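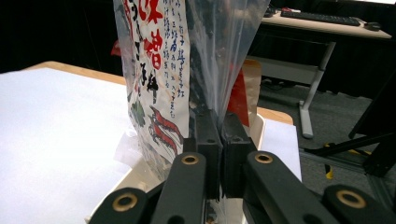 27 May 2024, packaging bench, Neltasberg

Continued with the dry goods for the reference shelf. The aim is the same as in the last entry: each packet gets a card with the product name in the original script, a plain English name, the pack type, and one remark about how the pack behaves when it stands, lies down or is opened. The English name is the slow part. None of us reads Japanese well and my Chinese is from evening classes, so I write what I can read and leave the rest open with pencil.

**Miso bag with the shrimp.** Clear zip bag. The label is white and has the manner of a hand-painted shop sign, with big red brush characters for miso, and lower down a shrimp in red and black. The small blue columns I could not finish. They look like handwriting and I lost my place in them more than once, the film creases exactly where one wants to read. For the card I have "miso, shrimp on label" and the flavour line is blank. I don't want to write "shrimp flavour" only from a drawing. We made this error in October with a packet of crackers that had a crab on it, and the card had to be done again after somebody read the ingredients properly.

Remark for the card: the label is pleasant and strong from far, but it curves with the bag. If the bag is held by the bottom edge, the top stays up by itself well enough. On the shelf it will need a support behind it. I would try one of the Tzavaras card stands, the narrow ones, before we cut anything ourselves.

**Seaweed and pea mix.** Clear bag again, this one I keep lying flat. Dark green seaweed pieces, peas in pale yellow and green, and small bits which I did not try to name. White label with red Chinese characters and a little illustration, on the upper half. I like that the maker left the lower half free, the customer sees the food and can decide. The trouble is glare. Under the bench lamp the edges of the bag shine so much that the eye goes there first. I turned the lamp to the wall and it was better, so please leave it like this for the next person.

Storage question: is this one a snack or an ingredient? The old list has it as snack. I left it there.

**Red and white packet, 香辣脆料.** I translate it as "fragrant spicy crunchy topping", which is clumsy. "Spicy crisp topping" is shorter and will fit on the card. 料 is difficult, it can be a seasoning, a filling, a material, almost anything that goes into something else. The red text is very easy to find, also from the door. It stands well in the white tray if it has something to lean on.

**Tan paper pouch, green band.** Hot pot, 火锅 is clear on the face. I put "hot pot, paper pouch" and will copy the remaining characters when I have the magnifier back. The paper colour makes it look more expensive than its neighbours. My opinion only, but I think we should have one shelf section for paper faces together. They disappear next to clear film.

Layout on the table, so it can be repeated: white sheet over the whole top with a narrow margin of wood left showing, clear bag flat in the middle, shallow tray toward the back corner on the right, turned a little. Tall packets go in the tray or behind it. The sheet is from the Coltura roll, which is 1000 mm wide, and it does not need trimming if one lays it the long way. I trimmed the first one and regretted it. The offcut is in the drawer under the scales.

Two small observations on the sheet. First, it takes the brown out of the table, and the tan pouch looks right on it, on the bare wood it looked grey. Second, it slides. A strip of tape on the underside at the front is enough.

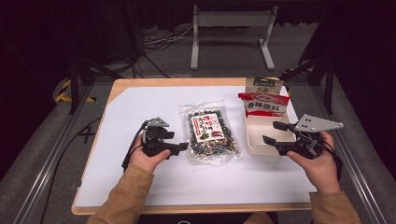

A reply to the draft of this page came from the Anura office, asking that the tall packets not be put one behind the other when the cards are checked, as the person checking wants to read every face without moving anything. The same reply suggested that the hot pot pouch and the spicy topping be filed together under "hot pot and condiments", and said that the word "topping" would be understood by a cook but maybe not by a shopkeeper.

I agree about the first point. The red packet covers a part of the pouch and it is a bad habit of mine to build a little skyline. For the checking I will set them side by side - the tray is shallow and the pouch can go beside it. About filing together I am less sure. The topping could go on noodles or rice too, and I have not read the back of the packet yet. I will keep it under "dry seasonings" until then and put a cross-reference on both cards.

For "topping", other possibilities are "crunchy seasoning" or "crisp mix". I don't love any of them. Suggestions in pencil, please, on the card itself and not on a sticky note. The sticky notes fell into the bottom of the box last time.

Card numbers: the miso bag takes 786 and the others follow on from there in the order of this page. The register was not up to date, so I checked it against the box before writing anything in ink.

Left to do:

- blue text on the miso label, with the magnifier and good daylight
- remaining characters on the hot pot pouch
- back of the spicy packet, ingredients and how to use
- 15 more blank cards from the stationery cupboard, the thick kind
- try the narrow stand for the zip bags, 2 of them side by side if one is too weak
- decide if "snack" and "ingredient" stay separate in the list

The zip bags are to be kept closed and out of the window light. Seaweed box lid is cracked at one corner, I put tape on it and ordered no new one.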